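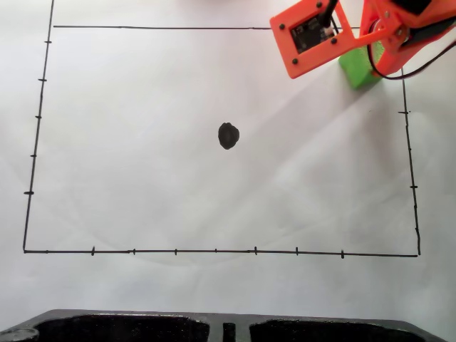

Thread on late filing penalties for small companies, as three clients asked me the same thing on Friday. General information only. Check your own position before you act.

1/ The penalty for a late return and the interest on late tax are separate charges. Paying the tax does not cancel the filing penalty, and filing the return does not stop the interest.

2/ The fixed penalty where I work is 100 per return. It applies even when the company made no profit and owes nothing. Dormant companies get caught by this every January.

3/ If you disagree with a penalty you have 90 days to object. The days run from the date printed on the notice. They don't run from the day you opened it.

4/ Keep the envelope or the portal message. Trygve Strand at Skokden had a notice that reached him well after its printed date, and the postmark was the main thing we sent in with his objection.

5/ An objection needs the notice number, the tax year, the reason, and the papers that back up the reason. "We were busy" is not a reason they accept. Serious illness, a death, or a fault on the filing portal can be.

6/ For portal faults, take a screenshot with the time showing. Cecilia Opoku in our office keeps a folder of these for every client. We used 3 of them last year.

7/ You can ask to pay by instalments. Ask before the due date if you can. The request form is short, but they will want a cash flow forecast with it, and a rough one gets sent back.

8/ Interest carries on during an instalment plan. If you miss a payment, the plan can be ended and the whole balance falls due. Set up a standing order.

9/ Someone asked about Clemaren, the bookkeeping package. It will remind you of the due date if you enter your year end correctly. Ekua Asante found 19 client files where the year end was still on the default setting. Look under Company, then Periods.

10/ If you changed your accountant during the year, check who is listed as your agent. Notices go to the agent on record. Girketti changed firms in the spring and their notices kept going to the old one.

11/ Reply to Elikem Agbeko: yes, a director can file the objection without an agent. Sign it as director and put the company number on each page.

12/ Payroll returns have their own penalties and a shorter time limit for objecting. I'll do a separate thread on those next week.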